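Notebook, questionnaire translation, July

Back at it after lunch. I've got the Jidholm fatigue diary open in two windows and I'm going through the back-translation line by line, and my goodness it's slow. The forward version reads nicely. The trouble is that it reads a bit too nicely, as if whoever did it tidied up the clumsy bits of the original, and some of those clumsy bits were doing a job.

Item 14 is the one bugging me. The original asks if you "had to stop" what you were doing. Our version says "preferred to stop". Those are very different afternoons! Somebody with bad fatigue will tick the first and get quite cross at the second. I've changed it back and put a note in the margin for Finbarr Mac Mathúna, who'll want to argue about the verb (fair enough, he knows the grammar far better than me).
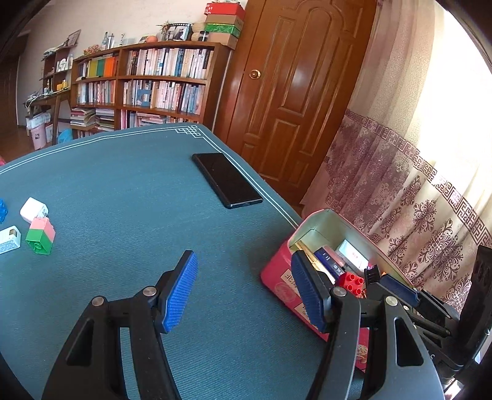
Item 17 is fine. Item 18 is fine apart from the comma. Item 19 has the same "preferred" in it, so whatever we settle on for 14 goes there too.

Then there's the recall period. The Tunwood people had two weeks on theirs and we've got one week, and I can't find where that was decided. I went back through the Callomo folder and the first draft already says one week, so it's older than my time here. I'd keep it at one. People at the clinic told us they struggle to remember past the weekend, never mind a fortnight. But we can't then put our scores next to the Tunwood ones and call them the same thing, so that needs a sentence in the methods.

Pilot numbers: 80 sent out. Record 3537 has two forms in it with different answers, same handwriting as far as I can tell. Did they fill it in twice, or did we post it twice? Leaving both out until I've checked the mailing list. Don't let me forget this one.

Also the skipped items. Nearly everyone who left something blank left it on the page about sleep, and I think it's the layout. The response boxes sit so close to the next question that you could easily read them as belonging to it. Ko version has a line between the items and I'd like to steal that.

To do before the next meeting:

1. Send 14 and 19 to Finbarr with both wordings side by side, and don't tell him which I like.

2. Sort out 3537.

3. Redo the sleep page with lines between the items, print it at the real size and try filling it in with a biro.
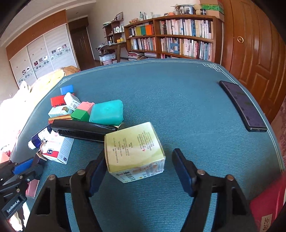 4. Write the sentence about recall period. Short!

5. Ask whether the cover letter can lose its second paragraph. It says the same as the first, only with longer words.

Stopped at item 22, start from 23.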